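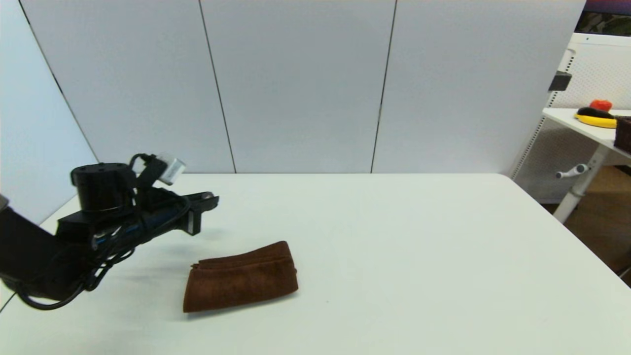
The white table, with a folded brown towel

Can used coffee grounds go straight on the garden?

Posted by mossy_trug in Garden & Compost, Tollivcombe

Hello all! We moved to Tollivcombe in December and I've finally got a garden of my own after years of window boxes. It's small, heavy clay, north-east facing, and I love it already. There's a camellia by the back door, two blueberries in tubs and a long bed I want to fill with beans and chard.

We drink a fair amount of coffee in this house (a cafetière at 8 in the morning and capsules after that) and I've been saving the grounds in an ice cream tub. My neighbour puts hers straight round her roses. My sister says they'll turn the soil to acid and kill everything. Who's right? And is it worth slitting open the capsules for the little bit inside, or am I being daft?

Any advice very welcome, I'm keen to get going before the beans go in!

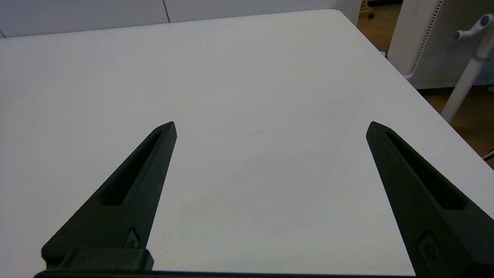
urkow_allotment
Welcome to Tollivcombe! Your neighbour and your sister are both a bit right. Used grounds are much milder than people think – most of the acid goes into your cup – so they won't do a great deal for the camellia or the blueberries on that score, and they won't hurt your chard either. What does cause trouble is piling them on thick. They dry into a crust and the rain runs off the top. I did this round my courgettes at the Urkow plots one year and had to break it up with a hand fork, very annoying.

So: a thin scatter, raked in, with leaf mould or bark over it. Keep them away from seedlings and anything you've just sown, beans included, as fresh grounds can hold young plants back.

Better still, compost them! They count as a "green" even though they're brown, so match them with plenty of torn cardboard and dry leaves. I weighed ours for a while out of nosiness and we got almost 600 g a week, which all went in the heap and came out as the loveliest crumbly stuff. For clay like yours, that's what I'd be saving up for. Worms adore it.

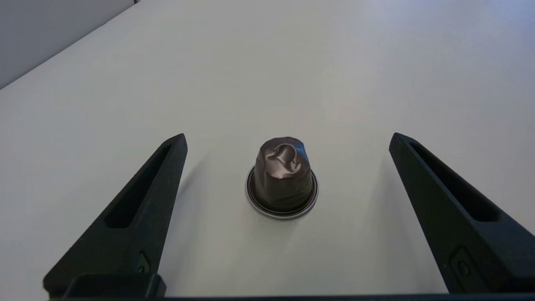
As for the capsules, I'd say yes, do open them if you've got the patience. Let them drain first, then peel the foil and tap the grounds out over a bowl. A teaspoon gets the last of it. Twelve of them make a decent handful. Rinse the empties and check the label to see what they're made of, then ask your council or the maker what they'll take, because it varies such a lot from place to place. Don't put the whole thing in the heap unless it says home compostable, and even those are slow in a small bin.

podumwood_pat
just chuck them on, been doing it for years in Podumwood and never killed anything. doesn't stop slugs though whatever they tell you

teacup_and_twine
Agree with the first reply, but do watch out if you've got a dog. Coffee grounds aren't safe for them to eat and mine will go for anything that smells interesting, so ours live in a compost bin with a proper lid.

Also, don't leave them too long in the ice cream tub, they go furry. I spread mine on a tray on the windowsill for a day or two and stir them when I walk past. Mould isn't a disaster, it can still go in the compost, but it's not nice to open first thing in the morning.

If you want more than you make at home, ask at the Nông café on the 331 bus route. They gave me a whole sack, still warm, and the bus smelled wonderful all the way back!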